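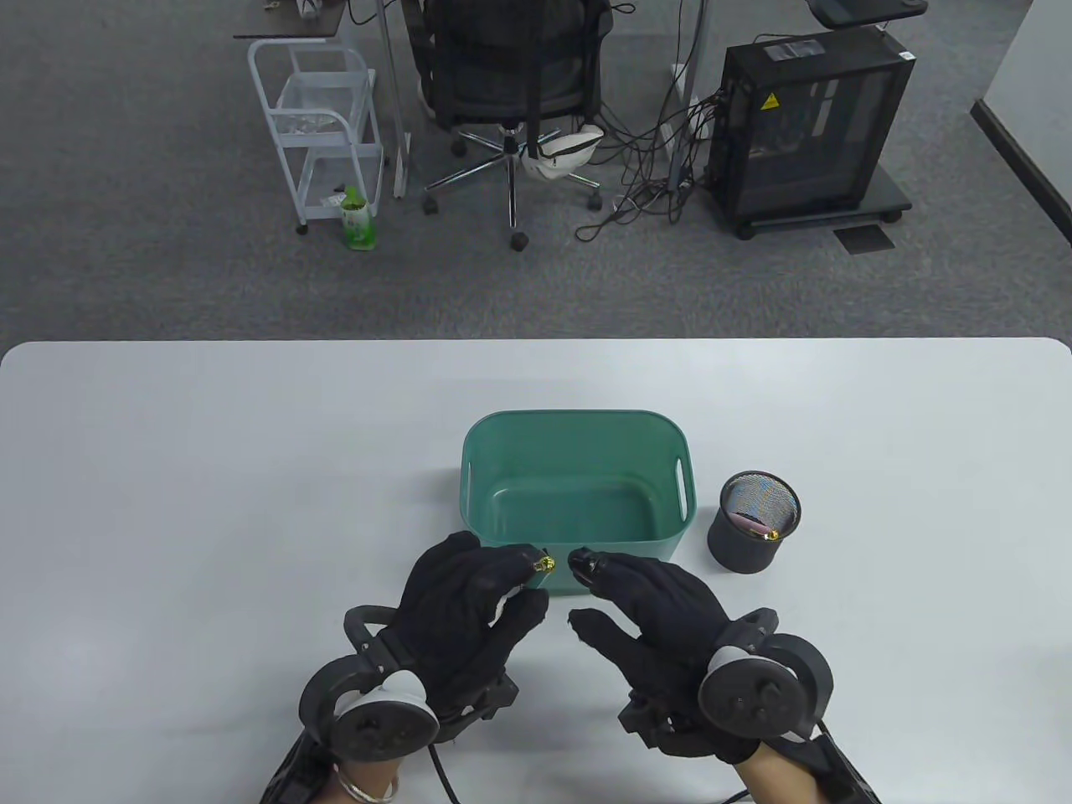
Item 2: teal-green basket and black pencil cup on the white table.

Emwood Workspace, Second Floor
Minutes of the room and storage meeting, 7 May 2026

Present: facilities, purchasing, floor users (two), safety. Apologies: IT support.

1. Previous minutes
Accepted with one correction. The shelf order placed with Oneo was for 40 units, not 90. Purchasing has the corrected copy.

2. Table storage
2.1 The rectangular basket with a handle cutout at the short side was agreed as the standard container for tabletop items. The flared walls allow empty baskets to be nested in the supply closet. Mixed sizes do not nest and will be withdrawn as they wear out.
2.2 Baskets are to be emptied at the end of each booking. Items left overnight go to the lost property shelf.
2.3 One pencil cup per table. Mesh cups are kept in preference to solid ones. Floor users asked whether small parts may be stored in the cups. Agreed that they may not; pens, pencils and markers only. Small parts go in the lidded boxes from Jia.
2.4 Purchasing reported a quote of $356 for the next lot of baskets and cups, delivery included. Approved.

3. Floor and carts
3.1 The white two-tier utility cart stays next to the tables. Bags on the upper tier, small items on the lower tier. Floor users asked for a second cart. Deferred to August.
3.2 Drinks bottles are not to be stood on the carpet. A bottle shelf will be fitted by the door, at a height of 100 cm.
3.3 Cables between the computer tower and the chair area are to be tied and run behind the desk legs. The present layout catches chair casters. IT support to be asked for a date, as no one from that team attended.
3.4 Personal items, caps included, go on the wall hooks and are not to be hung from chairs.

4. Ceiling and lighting
4.1 The exposed ceiling was discussed. Facilities will label the conduits and junction boxes before any further runs are added. Cable trays are to be used for new data lines where there is space.
4.2 Floor users reported glare on the white tabletops from the LED tubes. Fikum offers a clip-on diffuser. Facilities to obtain one sample and fit it over a single table before a larger order is considered.
4.3 Spotlights remain on the same circuit as the tubes. A request for separate switching was noted and not approved.
4.4 The twin-head emergency light on the white wall panel and the illuminated exit sign are to be added to the safety check sheet as separate lines. Nothing is to be stacked or hung where it would block the view of either. 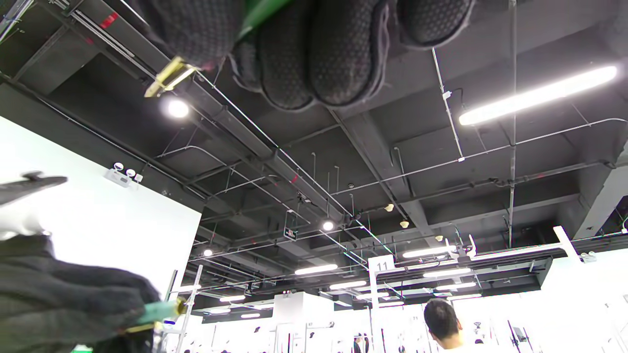
5. Actions
Purchasing: place the basket and cup order; send the corrected Oneo figure to accounts.
Facilities: bottle shelf, conduit labels, Fikum sample.
Safety: revise the check sheet and post it by the door.
IT support: cable ties and routing, date to be confirmed.
Floor users: remove odd-sized baskets from the tables as they are replaced.

6. Other business
The booking sheet has no column for table number. Facilities will add one. The question of chair repairs was raised and carried over to the next meeting.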